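Diagnosing a grip that reports closed but lets the object go

Applies to two-finger grippers driven by the Skoltance servo board, firmware from October or later. The procedure covers one fault: the controller reports a completed grasp, the arm lifts, and the object slides out during the move. In the Belusden log viewer it shows up as GRIP OK followed by a position jump on the finger axis, with no error code in between.

The fault was logged 67 times in nearly 1,661 pick cycles before we traced it. Most of those were round objects. Flat-sided blocks held without trouble, so the first suspicion was the pads. The pads were fine. The cause was a closing threshold set too low, made worse by play in one finger joint.

Before you start

Press the emergency stop and wait for the drive light to go out. A finger that has lost its load can snap shut when the servo re-homes, so keep hands out of the gap whenever power is on. Do not catch a falling object.

Have the Belusden viewer open on a second computer and set the log rate to 200 samples per second. At the default rate the jump falls between samples and the log looks clean.

Step 1. Reproduce the fault at low height

Load the slow jog profile. Close the fingers on a round object low over the mat and stop there. Contact should be on the pads near the fingertips, one above and one below. If the object sits farther back toward the knuckle, correct the approach pose and repeat before changing any settings.
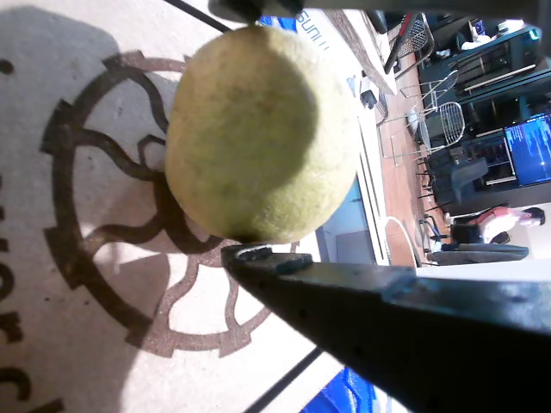
Step 2. Check the joint for play

Power off. Hold the base of each finger and try to rock the tip sideways. Any click means the pivot screw has backed out. Tighten it until the click is gone and the finger still swings freely under its own weight. Overtightening raises the motor current, and the controller will read that as contact.

Step 3. Raise the closing threshold

In the Itadia settings file, find grip_close_current. Ours had been left at the value for foam blocks. Raise it one increment at a time, run 6 lifts at each setting, and stop at the first setting with no position jump. With soft fruit, check the skin after every lift and back off if it dents.

Step 4. Repeat the lift over a container

Move the test so that the object ends up over a bowl or tray. Hold it at the rim before moving inward.

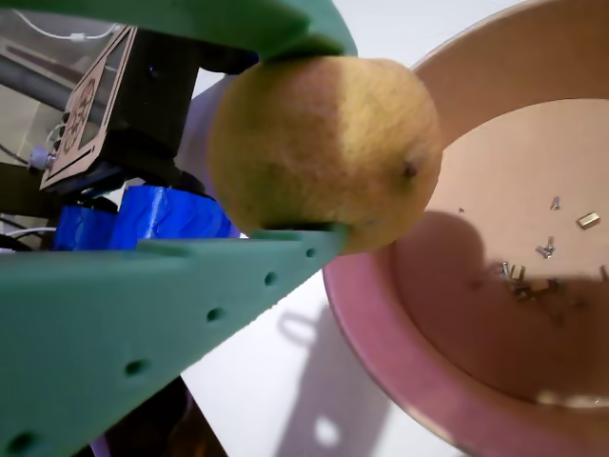 Watch the finger axis during the hold. A slow drift toward closed means the object is creeping or compressing. A sudden step means it has slipped, and you should go back to Step 2. If the trace stays flat, resume the move at normal speed.

Step 5. Change the fault response

By default the arm keeps moving after a slip. Set on_slip to hold, so that it stops in place and waits for a manual reset. Gallardo scripts written for the older firmware ignore this setting and need the line added to each motion block.

Save the log with the new threshold in the file name. If the jump comes back after a finger swap, start again from Step 1, as the threshold does not carry over between finger sets.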